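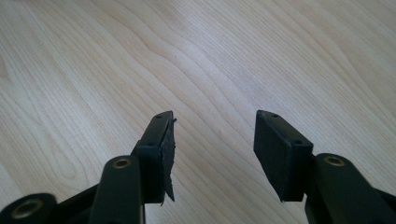 图1 浅色木质桌面的纹理与反光

第三讲 木质台面的表面识读与养护
课程:家具材料与表面处理 讲义节选
主讲:Troels Eyvindsson 实验指导:Marites Baluyot

3.1 本讲范围

上一讲讨论了木材的含水率与尺寸稳定性,本讲转入表面。内容限于室内使用的浅色木质台面,包括餐桌、书桌和工作台,不涉及户外家具和地板。学生应能完成三项工作:辨认纹理类型,判断反光与涂层状态的关系,按步骤做一次清洁和局部修整。

3.2 纹理的几种走向

木材表面的图案由生长轮、木射线和切割方向共同决定。课上使用下列术语。

直纹:线条大致平行于板长,多见于径切板。
山形纹:弦切板中部常见,呈层叠的弧形或抛物线形。
波状纹:纤维走向有周期性起伏,光线照射时出现明暗交替的条带。
局部弧纹:小范围内纹线急转,颜色往往比周围深。成因较多,可能与枝节附近的纤维偏转有关,单凭表面不能断定。

图1中的细纹多由左下斜向右上,上半部有平缓的波形和拉长的弯曲条带,靠左边缘处另有一道颜色较深、弧度较大的纹线。读图时先定主方向,再找偏离主方向的部分,最后记录颜色差异。顺序颠倒容易把反光误记为色差。

浅色阔叶材的树种判定不在本讲要求之内。枫木与桦木的浅色板面外观接近,需借助横切面的管孔分布和木射线宽度区分。实验报告中仅凭正面观察得出的树种一律写“疑似”。同理,正面照片不能区分实木与薄木贴面,须检查板边:实木的纹线在端面连续,贴面则在表层与基材之间有明显界线。

3.3 反光与涂层

台面的反光分为两类。其一为镜面反射,亮区边界清楚,随观察角度移动;其二为漫反射,亮区宽而柔和,边界模糊。高光涂层以前者为主,半哑光涂层介于两者之间。图1中部及右上方的亮区宽而柔和,左下方偏灰。亮区与灰区的差别首先应从光源位置解释,不得直接记为涂层磨损。

确认磨损的方法是转动光源。取一盏可移动的台灯,灯头放低,使光线几乎平行于台面,绕桌一周。随灯移动的明暗属于反射;位置固定的暗斑属于表面缺陷或木材本身的颜色。木纹的明暗条带也可能随入射角变化,甚至明暗互换,这一现象与纤维倾角有关,不应作为缺陷登记。

3.4 清洁步骤

一、移开台面上的物品,用软毛刷顺纹扫去颗粒。
二、用拧干的棉布擦拭,擦拭方向与主纹一致。遇到弧纹处不必跟随弧线,保持主方向即可。
三、油渍用稀释的中性清洁剂处理,清洁剂不直接倒在桌面上。
四、用清水润湿并拧干的布擦去残留,再以干布收尾。
五、待表面干燥后,用3.3节的低角度灯光复查。

禁用材料:钢丝球、漂白剂、含氨清洁剂、百洁布的粗糙面。白醋用于漆面的争议较多,本课程不采用。

3.5 局部修整

浅划痕仅在涂层内时,以抛光膏处理。伤及木材时需打磨并重新上涂层。起始砂纸用150目,顺纹手工打磨,手下垫软木块。贴面台面不得使用机械砂光机,表层磨穿后无法恢复。打磨后以真空吸尘并用粘尘布清理,再进入上油或上漆工序。

本学期上油试板使用Brikard硬蜡油,上漆试板使用Trurnstead水性清漆。两种产品不得混用于同一试板。每遍涂布后的等待时间以容器标签为准,实验室温度保持在22摄氏度。沾油的棉布应平铺晾干或浸水后装入带盖金属桶,不得揉成团放置,有自燃危险。

浅色木材在油性涂层下会偏黄,水性涂层的颜色变化较小。修补局部时新旧涂层的色差难以完全消除,因此大于手掌的损伤区域建议整面处理。Ruwan Siriwardena整理的色差对照板存放在材料室Nkosi柜第二层,借阅须登记。

3.6 记录格式

每块台面填写一张记录表,字段如下。
编号
主纹方向(以板的长边为基准)
局部纹理特征及位置
底色与条带颜色
反光类型
低角度灯光复查结果
涂层类型(已知、疑似、未知)
处理措施

颜色描述使用色卡编号,另附简短文字。“发白”“发暗”等词单独使用时含义不清,须注明是反光所致还是底色所致。照片中未包含比例尺的,不得由照片推算纹线间距。

3.7 课后作业

选取一张自己日常使用的木桌,完成一张记录表,并附低角度灯光照片两张,灯光分别来自板的长边和短边。报告于十月实验课前交给Nimal Bhuiyan。

阅读材料:Barnabás Bognár,《台面涂层的目视检查》,Stillgate讲义汇编,第2章。下一讲讨论边缘封闭与受潮变形,请预先复习含水率的计算方法。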